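News | Opinion | Community | Faith | Archive | Contact

Opinion > Religion and Public Life > Holidays

A Public Holiday Should Be Open to Every Faith That Keeps One

July 30, 2008
By Rajeshwari Shetty

The Nallport town council will decide next month whether to replace two of its fixed municipal holidays with days that employees may choose for themselves. The proposal has been discussed mainly as a question of payroll. It deserves to be discussed as a question of religious freedom, and on those grounds the council should adopt it.

The present calendar was drawn up when nearly every congregation in the town was Christian. It gives municipal employees Good Friday and Christmas Day, along with the national holidays, and it makes no mention of any other observance. A Muslim clerk who wishes to attend prayers on the morning of Eid must use vacation time or ask a supervisor for a favor. The same is true of a Hindu bus driver at Diwali and of a Jewish librarian on Yom Kippur. Orthodox Christians whose Easter falls on a later date are in the same position, a fact that is often overlooked when this debate is described as one between Christians and everyone else.

Under the draft now before the council, Christmas Day would remain a general holiday. Good Friday and the day after Thanksgiving would become floating days. An employee who wishes to keep Good Friday could do so with 20 days' written notice, and so could an employee who wishes to keep another day. No one would be asked to prove membership in a congregation.
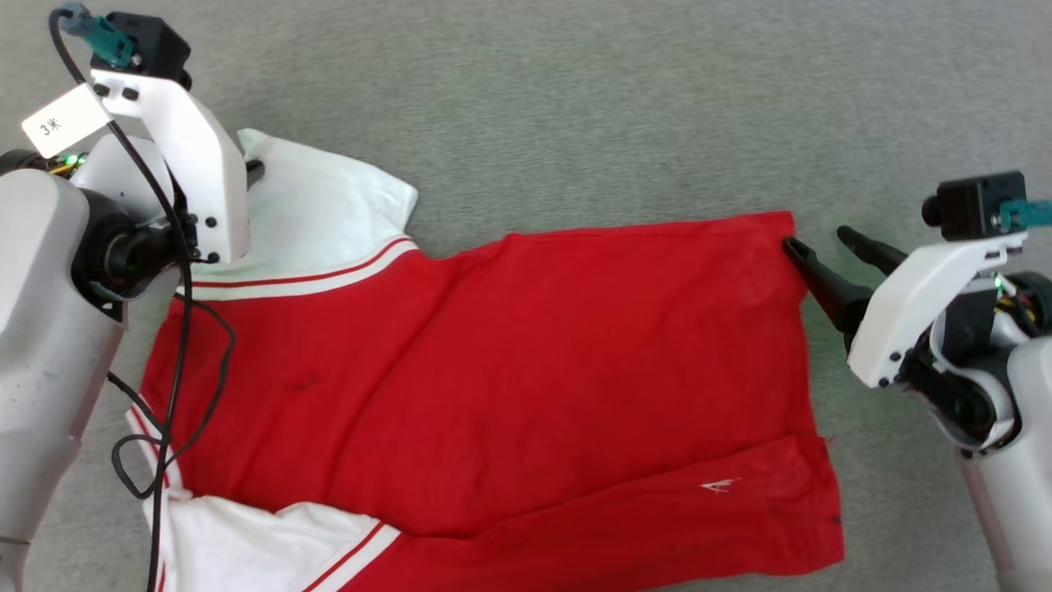
Objections have been raised in good faith, and they should be answered. Cormac Brophy, who spoke for several downtown parishes at the February hearing, argued that a shared day off has a value that a private one does not. Families gather because everyone is free at once. Choirs can rehearse, and meals can be planned. Mr. Brophy is right about this, and those of us who support the change should say so plainly. A town in which every household rests on a different day has lost something.

The difficulty is that the town already has households resting on different days. The calendar simply declines to recognize some of them. When the Interfaith Council of Ninthorpe surveyed its own municipal workforce before a similar change, 113 employees reported having used vacation time for a religious observance in the previous year. Many had never told their managers the reason. They preferred to spend a day of leave in silence than to explain a fast or a festival across a desk.

A second objection concerns services. Gobnait Noonan of the Moynihan district has asked whether offices would be short of staff on certain days, and whether residents would find counters closed without warning. The notice period is meant to prevent this. Offices that now close entirely on Good Friday would also be able to open with reduced hours, staffed by employees who have chosen another date. Residents would gain a day of service.

A third objection, heard less often in public, is that the change diminishes the majority faith. I do not accept it. Doaa Cherkaoui, who teaches comparative religion at the adult school, observed at the same hearing that a holy day is kept by those who believe in it, and that its standing has never depended on the closing of a permit office. Several clergy present agreed with her. Father Darragh Ó Gríofa noted that his own Good Friday service was well attended long before the town made it a holiday.

There are parts of the draft that ought to be improved. The notice period is difficult for observances whose dates depend on the sighting of the moon – an employee may not know the exact day until the evening before. The council should allow a request to name a range of two days. It should also extend the policy to part-time staff, who are left out of the current text for no stated reason.

With those amendments, the measure should pass. It would cost the town almost nothing. Written comments may be left at the clerk's office until seven days before the vote, and congregations of every tradition are encouraged to submit them.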